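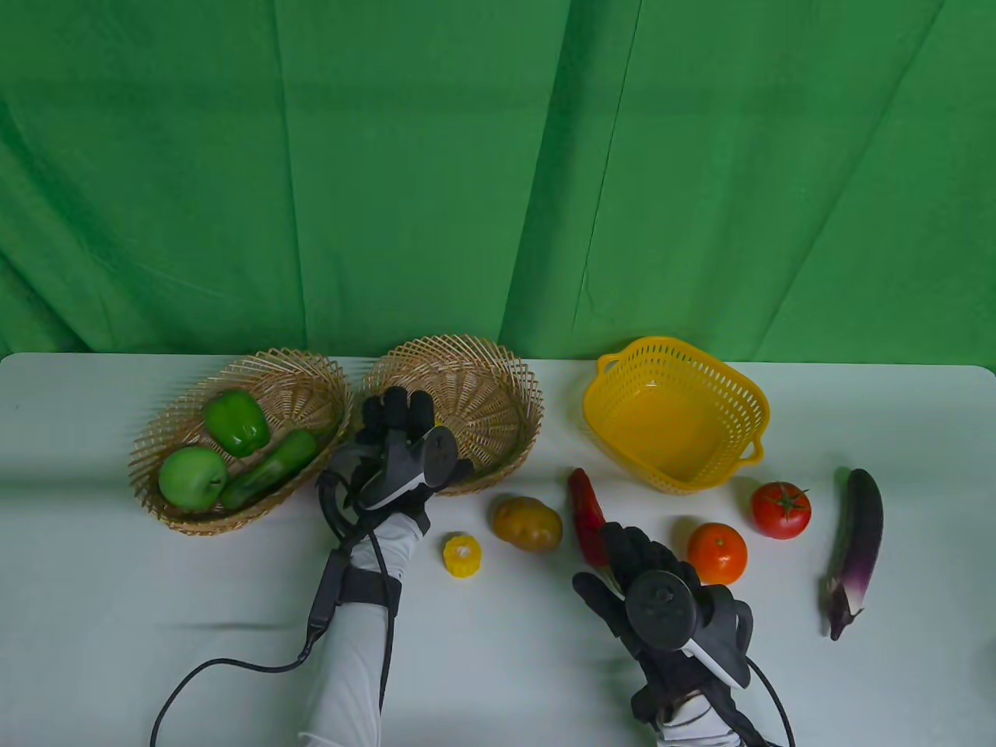

Home Forum Builds Parts Swap Log in

Tracker gloves drifting, is it the cable or the software?

Posted by flemley_shed, Thursday, October 5, 2023

I'm building a two-armed sorter in our shared workshop and teaching it by hand with tracker gloves. Everyone on here swears by them. I'm not convinced. The left hand position creeps sideways after 3 minutes, and by the time I go for the chilli the software thinks I'm over the yellow basket. The left cable runs across the table and off the side, the right one drops straight down towards me. The right hand is fine. The Murora software says all is well, which I don't believe either. Is it worth swapping the cable?

backlund_bits

Swap left and right before you buy anything. If the drift moves with the glove, it's the glove. If it stays on the left it's your port or the cable run. I had error 3031 for weeks and blamed the software, and it was a cheap hub. Tape the cable down near the wrist too, with some slack. I'd take any "all is well" light with a pinch of salt.

oldsolder

gloves are a fad, use a joystick

plarnard2

Check your strap. Mine slipped down the sleeve and did the same.

Related
Plarnard gripper kit: worth the money?
Hub keeps dropping out (323 views)
Workshop open day, November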